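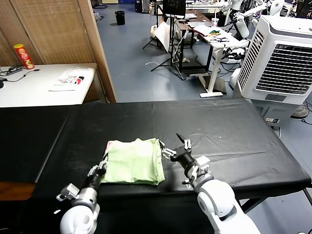

A folded green cloth on the long table

Hi, and welcome to Tornoreo Trailers! I'm Desta Araya, and I've been renting out and selling small travel trailers here in Jiltircombe long enough to have backed one into pretty much everything you can back a trailer into (the mailbox, twice).

It all started with a used teardrop I bought from a guy named Ibarra, who threw in the hitch and a box of mismatched fuses. I took it out every weekend I could get, then friends started asking to borrow it, then their friends did, and by October I had a waiting list and a second trailer in the driveway — my neighbors were very patient. These days we have a proper lot out on Doller Road with 118 spaces, and last season we sent 373 families off on trips, some of them for the very first time.

We stick to light trailers, the kind you can tow with a regular SUV or a midsize pickup. Bring your vehicle by and I'll check the hitch, the wiring and the tow rating with you before we talk about models at all. If your car can't pull it, I'll tell you so!

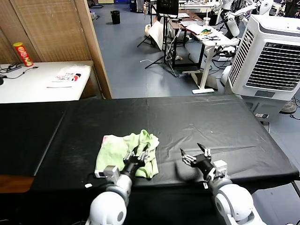 Mohsin Arain wrote to us after his first rental that he'd been dreading the hookups more than the driving, and that the half hour we spent going over the water line and the sway bar in the lot was what made the trip work for him. He's since bought the same trailer.

Every rental comes with that walk-through, leveling blocks and my cell number. Call from the campground if the fridge won't light. I'll pick up, and I've probably had the same problem with the same fridge.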